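Questions about the sleeping mats and the upstairs rooms at the Kongkaew guest house. Updated in August.

## What is on the bed?

Each bed has a firm mattress with a woven mat laid over the top. The mat is for sleeping on directly. It stays cooler than a cotton sheet in hot weather, and most guests use it with only a light cover.

## Can I have a regular sheet?

Yes. Ask at the desk before 4 in the afternoon and we will put a fitted sheet over the mat or take the mat off. There is no charge.

## Is the mat hard to sleep on?

It is flat and firm. If you usually sleep on your side, ask for the thin cotton pad that goes under it. The pad does not change how cool the mat feels.

## What do the upstairs rooms look like?

They are simple rooms in an old house, built in 1945. The mat on the bed shows in both photos.

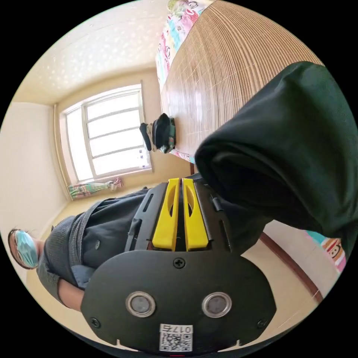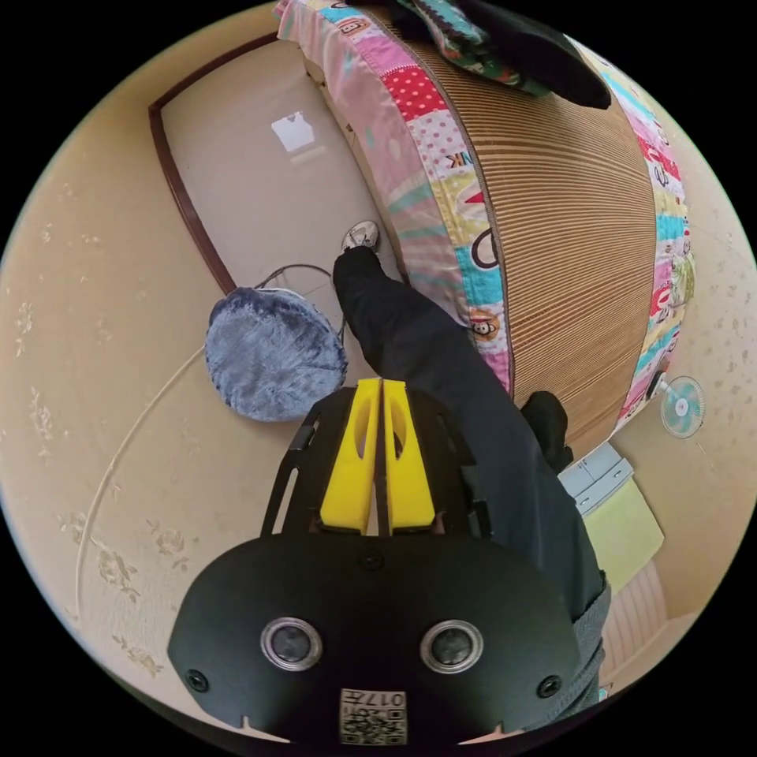
Beds are low, so guests with bad knees may want the downstairs room, where the frame is higher. Siriporn Kaewmanee handles room changes and can tell you whether it is free on your dates.

## How are the mats cleaned?

We wipe them between guests with a damp cloth and a little mild soap, then stand them up in the shade until dry. Strong sun makes the strips brittle. Please don't put a mat in the shower.

## I spilled something on mine. What should I do?

Blot it with a towel and tell us. Coffee and tea usually come out if we get to them the same day. Nail polish and hair dye do not, and we charge 60 dollars for a replacement.

## Do you provide blankets?

There is one per bed. Extra blankets and pillows are in the hall closet upstairs. Take what you need and leave it on the bed when you check out.

## Can I buy a mat?

We don't sell them ourselves. Ours come from Zomero in Dunadville, which carries single and double sizes. Measure your mattress first. A mat that hangs over the side will crack along the fold.

## Is there air conditioning?

Downstairs only. It is set to 78 degrees at night and guests can change it. Upstairs rooms have a fan, and the windows may be left open.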